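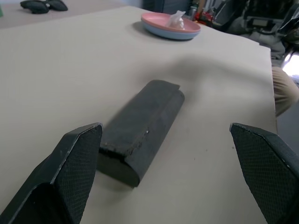
From: Gasholm bench (cell maintenance)
To: Oka users list
Subject: Re: [oka-users] Finger pads slipping on soft cases
Sent: March, 16:40

Replying to the Castillo site's question on pad wear, quoted in part:

> We run the same two-finger gripper as you, with the diamond-pattern
> pads from Sellstead. Hard items are fine. Soft pouches and glasses
> cases creep downwards during the lift, and we end up raising the
> force until they deform. Is this worn pads, wrong force or something
> else? Also, how do you check that the fingers are square without
> taking the whole wrist apart?

In our experience it is usually the zero position first, the pads second and the force third. I would not touch the force until the other two have been ruled out.

The picture at the top is from the wrist camera on our cell, fingers open over a dark grey soft case on the table. With the jaws open you should have a finger in each lower corner of the view, the two tips slanting inwards, and a wide gap between them. The case there is slightly nearer the left finger. With a fixed gripper base that offset matters, as the left pad touches first and pushes the case across before the right one arrives. On a soft body the push is partly taken up as squash, so the motor current rises early and the controller decides it has a grip when it has only one good contact.

Our routine, done with the arm in hold and the drive to the fingers off unless stated:

1. Wipe both pads with a lint-free cloth, barely damp. No solvent. We tried one and the pads went glossy within a month.
2. Look along each pad with a torch held low. The diamonds should throw an even shadow from tip to root. If the pattern has gone flat near the tip, change both pads, never one.
3. Check the two screws behind each pad. We had one finger with a loose lower screw which looked perfectly sound until it was loaded.
4. Drive on, close on nothing, at the lowest speed. The tips and roots should meet together. Put a strip of paper at the tip and pull, then do the same at the root. If one end lets go early, the finger is out of square. This answers your second question – the wrist stays on.
5. Re-zero with the jaws shut, then open and close a few times and read the zero again.
6. Close on a 21 mm gauge block and compare the reported width. We accept up to 0.2 mm of error. Beyond that we go back to step 3.

Only then the force. Our default for hard items is 70 per cent of the range, far too much for a case like this. We start at 9 per cent and go up one step at a time until a slow lift holds for seven seconds without creep. Write down the value per item type. A shared default for soft goods has never worked for us.

On approach angle: the case lies on a diagonal to the camera, so turn the wrist until the pads are parallel to its long side before closing. If you grip at a slant, you load two small patches of pad and the item swings as it lifts. Take hold near the middle of the length, and try to keep the edge of the flap out from between the pads. A folded flap can slide over the layer under it, and from the logs that looks the same as pad slip.

One thing I have not solved is drift in the zero after a long run. Ours moves by almost a tenth of a millimetre between a cold start and the afternoon. At the moment we re-zero at midday and leave it at that. If anyone on the list has a compensation table for the older Oka firmware, I would like to see it.

Castillo, could you post the current trace from one failed lift, with the finger width on the same time axis? An early step followed by a slow rise would point to the one-sided contact I described. If both rise together and the item still creeps, order pads.

--
Gasholm bench
oka-users: replies go to the list by default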